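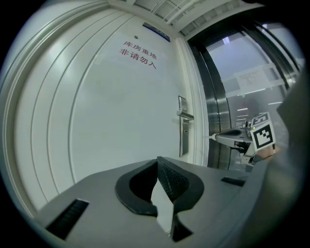
Left gripper's view at the storeroom door, with the right gripper and its marker cube in view.

Building a pair of hand-held grippers, part 4: mounting the marker cube and checking the wrist view

Parts 1 to 3 covered the printed body, the fingers and the trigger linkage. By now you should have two grippers that open and close smoothly. This part puts the marker cube on top and checks that the camera on each gripper can see what it needs to see.

I built mine at Plestside, the shared workshop where I rent a bench. If you only have a kitchen table, everything except the cube cutting still works.

What you need

2 finished grippers from part 3
2 printed cubes, white filament
Matte sticker paper and a laser printer
Sharp knife and steel ruler
M3 screws, 8 mm
Wide-angle camera module with its bracket, one per gripper
Calibration board from part 2

Print the cubes

Use white filament and a solid top layer. Sand the faces flat on a sheet of 240 grit laid on glass. A bulging face will tilt the marker, and the pose estimate gets noisy when you turn the gripper sideways.

Print the markers at 100 percent scale. Check the printer dialog, then check the paper with a ruler. My first sheet came out small because "fit to page" was on, and I lost an evening to it.

Leave a white margin around every black border. The detector needs that margin to find the edge. If you trim right up to the black, a dark sleeve or a dark wall behind the cube can swallow the outline.

Each face gets its own marker ID. Write the IDs in pencil on the inside of the cube before you stick anything down. Ivana Alarcón swapped two faces on her build and the tracked position jumped every time she rolled her wrist.

Mount the cube

1. Take the trigger spring off so the fingers stay open.
2. Set the cube on the top plate with the screw holes lined up.
3. Put in all the screws loosely, then tighten them diagonally.
4. Push on the cube with your thumb. If it moves at all, add a washer or reprint the base.
5. Refit the spring and squeeze the trigger ten times. Your knuckles should clear the bottom of the cube.

Aim the camera

Loosen the bracket and tilt the camera until both fingertips sit at the bottom center of the picture. You want the tips and the gap between them visible, with most of the picture left for whatever is in front. Straight lines will bow toward the edges with a lens this wide. Calibration deals with that, so don't try to fix it by moving the camera.

Dark corners are fine. A finger that disappears when closed is a problem, so check with the jaws open and shut.

Do a walk-around test

Pick up both grippers and start recording. Hold the second one out where the first can see its cube, and turn slowly through the room. Include glass, polished metal and bright ceiling lights if you have them. A door with a lever handle makes a good first target for lining up the jaws.

My test clip ran to 2,480 frames. Play yours back with the detector overlay on and look for stretches where the cube is in view with no outline drawn. If the gaps come under bright lights, lower the exposure before you change anything else. Jad Ghanem runs his shorter than mine and gets cleaner detections, at the cost of a darker picture.

Once the overlay holds steady, put a drop of threadlocker on the bracket screws and calibrate again. Any change in camera angle after that means another calibration.

Part 5 is wiring the trigger sensor.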